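3.2 Sorting by color before stacking

I'll admit it, the color part of this study started as a side interest of mine and slowly ate the whole section! At our Porkton site we'd logged 1,879 tidying turns by December, and what I kept noticing was how much people lean on color when they decide what goes where.

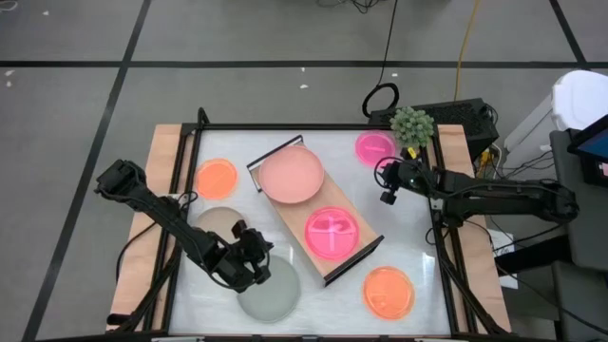
My own hunch was that close shades would slow everybody down (they certainly slow me down). Pink and magenta get confused, and so do the two oranges. With petri dishes spread out like the ones in Figure 2, two of them already on the wooden tray, I'd go for the hot pink first and leave the grayish ones for last.

Shelving is a different habit altogether. Once things go up off the table, height and overhang matter more to me than shade,
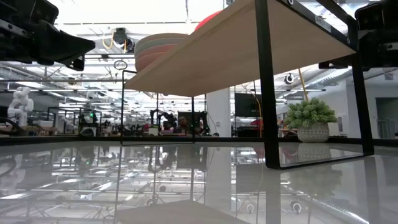
and I found the same leaning in the Nunonwood notes, where almost 92 turns mention a stack sticking out too far.

Figure 2. Dishes and tray on the table; the two-tier shelf.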